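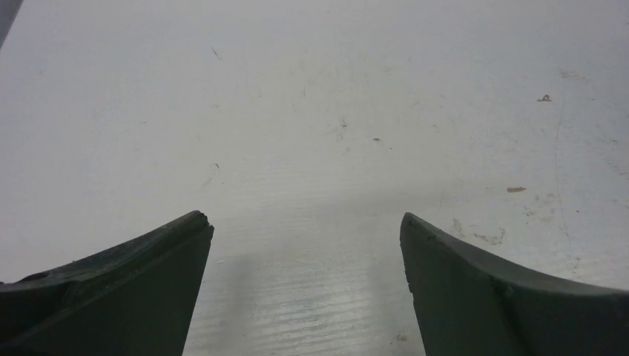 March, notebook 3, adhesive shelf-life work

Continuing the peel series on the Juvmont label stock. Su-chen Yu cut the strips yesterday and left them between release liners in the humidity cabinet. Cabinet log shows no excursions overnight.

Procedure unchanged from the last entry: strip applied to glass panel, two passes each way with the hand roller, dwell 20 min, then 180 degree peel. Panels wiped with isopropanol, lint-free cloth, second wipe with a fresh cloth. The Wultell load cell was zeroed before each panel.

Results for lot A are in the shared sheet. Five strips, all clean adhesive failure at the glass, no residue under the loupe. Lot B is less tidy. Strip 3 transferred adhesive along one edge and the trace has a sawtooth from midway to the end. Stick-slip, or a nick from the cutter. Blade on that cutter is past 2,000 cuts by the tally card and should have been changed before lot B. Replaced it at 10:40 and started a new card.

Themis thinks the transfer is plasticizer migration from the liner side. Possible, but then I would expect it across the width. Keeping strip 3 in a labeled sleeve for Reet to look at under the microscope.

Aged set: the oven held 91 C at the top shelf against a setpoint of 90. Within tolerance for this method. Bottom shelf not logged, thermocouple connector loose. Moved all samples to the top shelf and noted the change on the door sheet.

Haze on the backing film of the aged strips, worst near the corners. No number for it yet. Nives has the haze meter until she finishes the Piątek films.

To do:
Recut lot B with the new blade, same roll, skip the first meter.
Resolder thermocouple connector, bottom shelf.
Ask Yen-ting which liner batch went with lot B. The box label only gives the roll width.
Order more release liner, one part roll left.

14:15. Lot B recut and conditioning. Peel tomorrow morning, not before the 24 h is up.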